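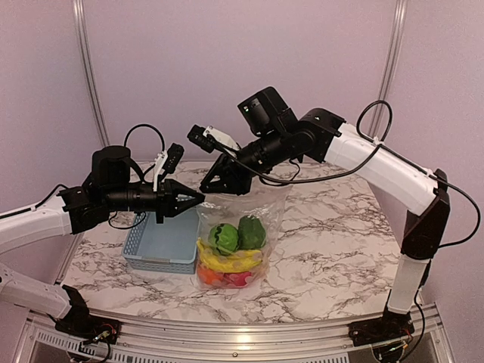
Consumer Behavior, Unit 6
Handout: Unit prices, pack sizes and what we think we know about them

Instructor: Kadri Vasiliauskas

Read this before the October session. Bring one grocery receipt of your own, the longer the better.

1. The usual story

Most textbooks tell it this way. Shoppers want the best value, the shelf label gives the price per pound or per ounce, and so a shopper who reads the label will pick the cheapest option. If people still buy the expensive pack, they must be confused, rushed or bad at math. The cure is bigger labels.

I have taught this version and I don't much like it any more. It starts by deciding what the shopper ought to want and then marks her down for wanting something else. A person who lives alone and buys the small bag of carrots may know perfectly well that the large bag is cheaper per pound. She also knows what happens to the second half of a large bag of carrots.

2. Price per unit of what?

The label divides the price by the weight in the pack. It says nothing about the weight that gets eaten. Try it with made-up numbers. A big bag costs $2 and a small one costs less but comes out worse per pound. If half of the big bag goes in the trash, its real price per pound doubles. Whether that wipes out the discount depends on the household, and the label can't know the household.

Fresh produce is the hard case. Dry rice keeps. Dish soap keeps. Salad greens do not, and neither do the good intentions people have when they buy them. Be careful with any study that lumps these together and reports one "savings" figure.

3. The Sendico survey

You will find this one in your reading packet. Sendico asked 200 shoppers whether they compare unit prices. A large majority said yes, and the report treats this as good news.

Ask yourself what else they were going to say. The question was put to them at the store exit by someone holding a clipboard. "Do you compare prices?" is very close to "Are you a sensible person?" The report has no receipts, no record of what was on the shelf, and no follow-up. I would accept it as evidence about how people like to describe themselves.

Rasmus Zariņš did a smaller study with 24 households who kept every receipt and wrote down what they threw out. It's a better design, though it has its own trouble. People who agree to write down their garbage are an odd group to begin with, and writing it down probably changes what they do. He admits this on the last page, where few readers will get to it. Read the last page.

4. "Family size"

This phrase has no fixed meaning in any of the material we cover. In the Treker price sheets, the family size of one cereal weighs less than the regular size of another. Larger packs are also not always cheaper per ounce. Where they cost more, the store is counting on us to assume otherwise and skip the label — a nice example of a rule of thumb that works until somebody notices you are using it.

Amândio Valente argues in the packet that shoppers learn from being caught out this way and correct themselves. Maybe. He offers one product category and a very confident tone.

5. Questions for discussion

Why would a store that earns more on small packs still give the large ones the best shelf space?

Suppose a chain doubles the size of its shelf labels and sales of large packs go up. List at least two explanations that have nothing to do with the labels.

Is food waste a cost the shopper sees at the time of buying? Should it be?

6. Receipt exercise

Mark every item you bought in a size other than the smallest. Next to each one, write down why, in plain words, before you do any arithmetic. Then work out the unit price of the size you passed up. If you can't find it, write "not found" and leave it. Please don't guess. Last term we had 100 lines of data and too many of them were guesses.

Hand in the marked receipt with your name on the back. Black out the card number.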